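Ticket: Erov label printer skips every fifth label
Status: open
Opened 8th January

Hi, me again! The printer at our Nuncombe shop started skipping in December, right after we switched to the Vokach rolls (200 labels each). It prints four fine, spits out a blank, then carries on as if all is well.
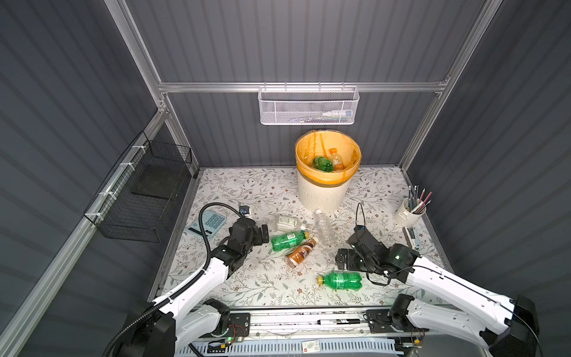 I've cleaned the sensor, run the calibration twice and left it unplugged for 30 minutes. Same blank — every single time. Firmware is 38, if that helps.

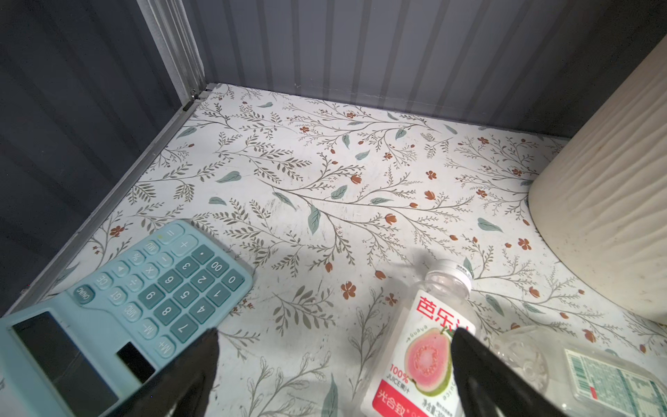
Next I dug out an old Tillman roll and it ran perfectly, so I'm guessing the gap size is wrong in the driver. Where do I change that? The menu only shows width.

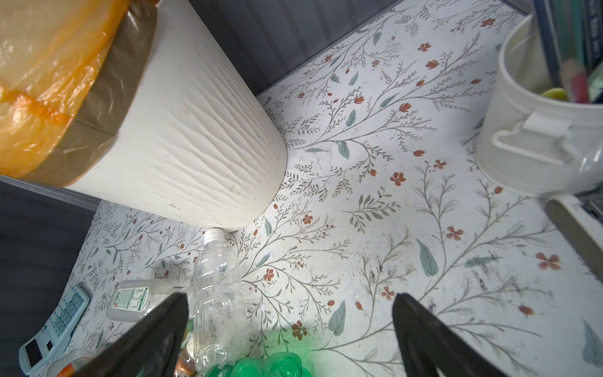

The other thing is the smudging. Print comes out gray down one edge, even with darkness at 5. You know the faint grayish smudges on the flowery paper? Picture that on a shipping label and you've got it. New printhead, or just more cleaning? I'm in all day if you want to call.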